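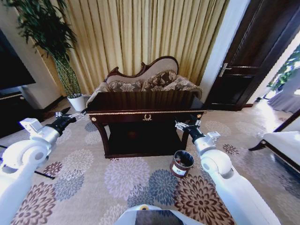
Can a robot tidy a living room by itself yet?

Parts of it, slowly, and only in a room it has been set up for.

That is the short version of my reply to Pin-yu Hsueh's message, which I'm quoting because the list archive drops attachments and half of you won't have seen it.

> From: Pin-yu Hsueh
> Date: 16 February 2021
>
> Otcombe want to know if they can stop paying for the evening clean in the show flats. It is light work: straighten the cushions, empty the bins, put the furniture back square. Grurkach have quoted them for a two-armed machine and say it is ready. Is it? I have until May to answer.

I'd tell them to wait. At Endard we ran a list of 100 small jobs on a machine of that sort and it finished 74 without help. That sounds fine until you look at which ones failed. Cushions were the worst. It could pick one up, but it set it down on its face or let it slide to the carpet. Bins were better, as long as the liner was a stiff one. With thin bags it pulled the liner out and left the rubbish behind.

Furniture is a separate question. Two grippers can nudge a light table along a hard floor. On thick carpet the feet drag, and anything with curved legs gives a small gripper very little to hold. I would not let it near gilt trim or carved wood without someone standing by.

Speed matters too. A room that takes a cleaner 8 minutes took us up to 6 times as long, and we had already shut the doors and moved the lamps.

Rahimi have a cheaper plan, where the machine does the bins and floors and a person does the rest. Pin-yu, ask them for their list of failed jobs as well as the good ones. If they won't send it, I can let you have our test sheet and you can run it in one of the flats.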